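Jemeck Shared Workshop Opens Its Home-Built Hand-Held Gripper Project to Everyone

FOR RELEASE: Tuesday, July 3, 2018

Hi, I'm Wilson Cusi, and I've been writing the announcements for the Jemeck shared workshop ever since I made the mistake of saying I could type. Today I get to announce the one I've been looking forward to most: our hand-held gripper, which we've been calling Uzor, is ready to be copied, and we're giving away the drawings, the parts list and the build notes.
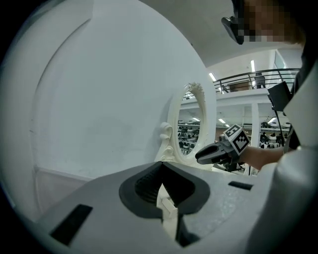 I started Uzor on my kitchen table in Jivstead with two pieces of bent plastic and a trigger from a garden sprayer. It was terrible! The fingers crossed over each other whenever I squeezed, and the whole thing weighed so much that my wrist gave out before I'd finished a cup of coffee. I brought it in to the workshop mostly to complain about it, and by the end of the evening four people had taken it apart and we had a proper project going.

The idea is a simple one. You hold the gripper in your hand and do an ordinary job with it, the way you'd like a robot arm to do it later on. Going through the job by hand first has saved us so much fiddling with the arm (and so many broken mugs) that I can't imagine going back. You find out very quickly which grabs are comfortable, which ones are silly, and where you keep bumping your knuckles.

The version we're releasing is number 9. The earlier ones are in a box under my bench, and if you come by I'll happily show you every one of them, including the one that snapped in the middle of a demonstration. The big change this time is in the housing. We moved the screws to where you can get a driver on them without taking the fingers off, which sounds tiny until you've done it the old way on a Sunday night with one screw rolling around under the bench.

The parts for one gripper come to 233 dollars if you buy everything new and print the plastic pieces yourself. You can get that down quite a bit with a decent scrap drawer. I'd spend the money on good fasteners and go cheap on nearly everything else, but that's me, and there are people here who'll argue with you about it over lunch.

The finger linkage is still the hard part of the build. If the two sides don't close evenly, small things squirt out sideways, and you'll be tempted to fix it by tightening everything. Please don't! Back the pivots off a quarter turn, close the fingers on a scrap of cardboard, and snug them up from there. I wrote two full pages on this in the build notes, with sketches. The sketches are mine, so be kind.

We also have a companion program called Asance, which keeps the notes from each practice run in order so you can find the good ones again. I'll be upfront that it's rougher than the gripper. It works fine on the workshop computers and it's moody on my laptop, and the setup instructions still have a step in them that just says "try again." We've logged 1428 runs with it so far, so it does hold up once it's going. If you like untangling that sort of thing, I'd love to hear from you.

In August we're running a build month at the workshop. There are 30 places, and you don't need to have made anything like this before. If you can use a screwdriver and you're willing to wait your turn at the printer, you'll be fine. We'll print the slow pieces ahead of time, so that the evenings go to putting things together and trying them out. Members pay for parts only. Everybody else pays for parts plus the usual evening fee, and you keep what you build.

Bring safety glasses if you have a pair you like. Ours fit nobody well. Closed shoes, please, and tie back long hair around the drill press. Kids are welcome with a grown-up at the same bench, and a few of the younger ones who helped test version 8 had far better ideas about the trigger than I did (the curved one is theirs).

To get the drawings, ask at the front desk or write to the workshop and put Uzor in the subject line. I'll send everything over, usually the same evening. If you build one and change something, send me your changes too, even the odd ones. I'm especially curious to see one made for left-handers, as we've talked about it for ages and still haven't cut a single piece.

Press contact: Wilson Cusi, Jemeck Shared Workshop, Jivstead. Reporters are welcome on any open evening, and I'm happy to set you up with a gripper so you can try it yourself.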